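Home / Office furniture / Long desks and tables / Saso

Saso long desk and work table
by Prondura

Price of the set (one long desk, one work table): 3,197
Delivery: 6 weeks
Warranty: 2 years
Colors: white top, gray legs

Add to list
Ask for an offer
Print this page

Page updated 4 March 2021

Description

Saso is our series for rooms where several people work at computers and also need a free surface close to them. The set has two parts. The long desk is the place for monitors, keyboards and everything that stays from one day to the next. The work table is the place for the things that come and go: parcels to open, a drawing to look at together, a device which must be on a table only this afternoon.

Many customers ask us why we sell a desk and a table together. In small offices we have seen often that the desks are full and the work is then done on the knees or on the floor. When there is a second surface of the same white, people use it without thinking much about it. We have sold the parts as a set from the beginning of the series, and the parts can also be ordered one by one (see "Ordering" lower on this page).

The top is white and matte on both parts. We tried a glossy surface before the first production and we gave it up, the windows and the lamps were reflected in it too strongly. A matte top is calmer for the eyes. It also shows pencil marks, this we have to admit, but they go away with a soft cloth.

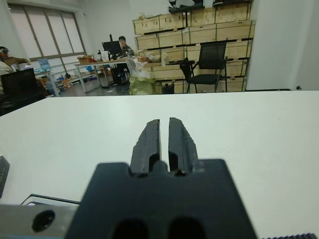
Saso long desk with metal legs, at the back; white work table in front.

The room

Saso likes daylight. Place the long desk so that the window is at the side of the person and neither behind the back nor directly behind the monitor. If the window is large, please plan for blinds at the same time as the furniture. We offer the Nina roller blind for this purpose, in light colors which let the day come in softly. Nina is made to measure and has its own page with a form for the window sizes.

Between the long desk and the work table leave enough space for a chair to be pushed back and for another person to walk behind it. This is the mistake we meet most when we visit an office after the installation: the two parts are too near, and everybody must go around the long way. If you send us a simple plan of the room, drawn by hand is good enough, we will tell you by e-mail if the distance works.

Doors, radiators and floor boxes should be on the plan too.

The long desk

The legs are of metal, thin, and they stand near the ends of the desk, so the knees are free. There is no panel at the back in the standard version. Some customers prefer it like this because the room looks more open, other customers want to have the legs covered. The panel is available as an extra and can be mounted later, the holes for it are already prepared on the underside.

Under the desk there is room for a computer on the floor. If you do not want it on the floor, order the Lulau holder, a metal holder that hangs below the top and can be fixed at the left or at the right. Please measure the computer before ordering. Lulau is adjustable in width but not in height.

The carrying capacity is calculated for equal load along the full length. A monitor for each person, a printer, boxes with papers — all this is no problem. What you should not do is to sit on the middle of the desk, or stand on it for changing a lamp. The warranty does not cover this, and we have received such desks back.

The work table

The work table has no drawers, no cable opening and no shelf. We are asked for these regularly. We think that a table with a drawer becomes a desk after one month, and then the office needs again a table. For this reason it stays plain.

The height is the same as the height of the long desk. You can push both together for a bigger surface, for example when you are packing an order or when there is a meeting with more people than usual. The edges are straight on all sides and meet without a step if the feet are adjusted well.

Cables and small things

A long desk collects small things. After some weeks there are cables, tools, a cardboard box which somebody will need again, the charger of a phone that no longer exists in the company. We do not believe that a product page can change this, but a few accessories help. The cable tray is mounted under the top at the rear side and takes the power strip together with the thick part of the cables. The clips are glued under the edge and hold the thin ones. 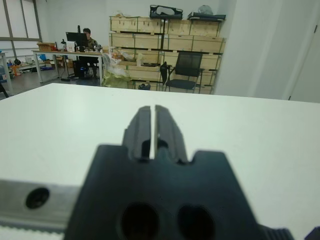
With the tray mounted, only the monitor cable and the keyboard cable come up to the top, and it takes one minute to wipe the desk. We recommend to mount the tray before the monitors are put in place. It can be done later as well, only then you are lying under the desk with a flashlight.

For small parts we do not sell boxes of our own. Any flat box will do.

Included in the delivery

Long desk: top, two leg frames, cross bar, adjustable feet, screws, key, instructions
Work table: top, four legs, adjustable feet, screws, key, instructions
Felt pads for hard floors
One soft cloth

Not included: cable tray, cable clips, back panel, Lulau holder, Nina blind

Assembly

Assembly needs two persons. The top of the long desk is heavy for its size and must be laid face down on a blanket or on the cardboard of its own packing. Do not turn the desk over alone.

Fasten all screws only by hand first. When the desk stands on its legs, adjust the feet until it does not move anymore, and after that tighten the screws with the key. If you tighten everything at the start, the frame can stay a little bit twisted and no adjusting will help. In this case open the screws again and repeat.

After two weeks of use please check the screws one more time.

Care

Use a damp cloth and a small amount of dish soap. Dry the surface after it. Do not use powder, steel wool or the rough side of the sponge, a matte surface becomes shiny in the places where it is rubbed and this cannot be repaired. Hot cups should stand on something. Marker that is meant for whiteboards must be removed on the same day, permanent marker goes off with alcohol if you are patient.

When you move heavy equipment on the work table, lift it, or put a felt pad under the feet of it.

The legs need only dust cleaning.

Ordering

You can order the set or the single parts. For single parts please use the form "Ask for an offer" and write in the message which part you need. From 20 pieces we calculate a project price and the delivery is made in one shipment, to the floor you name. We need to know if there is an elevator and how long is its cabin. The top of the long desk is in one piece and it cannot be divided for the stairs!

Orders confirmed before the end of May include the cable tray for the long desk without extra cost.

Returns are possible if the packing is complete and the parts are not yet assembled. For damage from the transport, write to us on the day of arrival and keep the cardboard.

Questions we receive

Is the top available in another color?
Not at this time. We had a gray one in preparation, but the tone was different in each delivery from the factory.

Can a monitor arm be fixed to the long desk?
Yes, with a clamp, at the rear edge. Do not drill the top.

Can I get one more work table later, in the same white?
Yes. Keep the label from the underside or take a photo of it, there is a production number on it.

Does the desk go up and down?
No. The feet are for leveling the desk on the floor only.

Related products
Nina roller blind
Lulau computer holder
Saso cable tray
Saso back panel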